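Preparing the Work Surface for a Two-Arm Bench Build

Shared Workshop Guide, Bromar Community Workshop
Revised 5/6/20

This guide applies to members assembling the two-arm cloth-handling station on the Uvolik bench. It covers the surface covering, the finger pads and the first slow run. Members should complete the wiring guide before beginning.

Materials

Blue fabric sheet, large enough to reach the rails on both sides
White finger pads, one set per gripper
Hex keys and a soft brush
Fabric clips
One striped test cloth

Step 1. Disconnect power to both arms at the Stonduvix supply. Wait until the indicator is dark before reaching over the bench.

Step 2. Brush the bench top clean. Screws and wire ends left under the sheet will catch a gripper finger during a low pass.

Step 3. Lay the sheet from the rear of the bench toward the front and clip it under the rails. Fold lines from storage are acceptable if they lie low. A crease that stands up enough to catch a fingertip should be pressed out with a warm iron — on the ironing table, never on the bench.

Step 4. Fit the white pads to the gripper fingers. Tighten the screws by hand until snug. The pads should meet squarely when the gripper is closed by hand.

Step 5. Place the test cloth toward the far side of the sheet, between the two grippers, and leave the rest of the sheet clear.

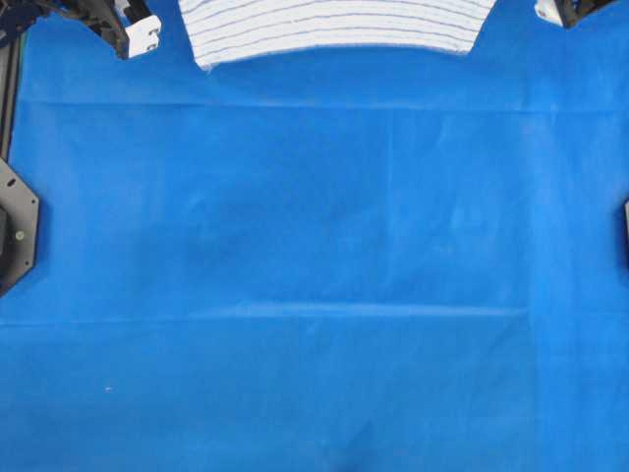

Why is the minimum height set in software when the arms already have a mechanical stop?
The mechanical stop protects the joints. It does not protect the bench top, so the software limit must be set separately for each arm.

Step 6. Restore power and load the Ouali profile. Set the speed to 900 steps per second for the first run. The ordinary working speed of 4,000 may be used only after both arms have passed the height check.

Step 7. Lower each gripper over bare fabric until a sheet of paper slides beneath the pads with slight drag. Save that height, raise the arm and repeat on the other side.

Step 8. Run the pick routine with one hand near the stop button. If the sheet lifts along with the cloth, raise the saved height by 2 mm and run the routine again.

Saved heights are to be entered in the bench log under the member's name. Questions concerning the profile should be directed to Mohcine Younis. Replacement pads are kept in drawer 11.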